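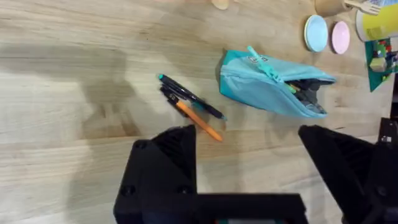
### 3.2 Rules for recording a demonstration

We wrote the collection rules before the first session in October, and we are glad we did! Every operator at the Emton and Lockyer sites worked from the same two-page sheet, and the 2729 demonstrations we kept can be compared across sites in a way our earlier Girano recordings never could.

The sheet covers three things: what may be on the table, where the gripper starts, and when a recording must be thrown out. For the desk-tidying task (Figure 3), the target items are pens and a zippered pencil case, and other household objects may stay within view of the wrist camera. We encourage this. A policy trained only on bare tables learns very little about ignoring a dish or a cup, and the added variety costs the operator almost no time.

**Figure 3.** Wrist-camera view in the desk-tidying task, with three pens between the gripper fingers and a light blue pencil case to their right. Dishes and other objects remain in the background.

Shadows and mild motion blur are accepted under Rule 4. Our first draft rejected both, and Digby Brunton argued strongly for dropping that clause — a robot in a real office will meet both all day long. What we do insist on is that both fingertips stay in view from start to finish, so that contact can be labeled later by eye.

A recording is discarded if the operator touches an object by hand after the start signal, if the arm stops on a force limit, or if the run lasts longer than 80 seconds. In total, 241 recordings were removed this way. Raelene Trevaskis checked each of them a second time and agreed with the operator's call in all but a handful of cases, which we find very encouraging for such a short set of rules. The full sheet is given in Appendix B, and the Vurkham group has since adopted it with changes only to Rule 2.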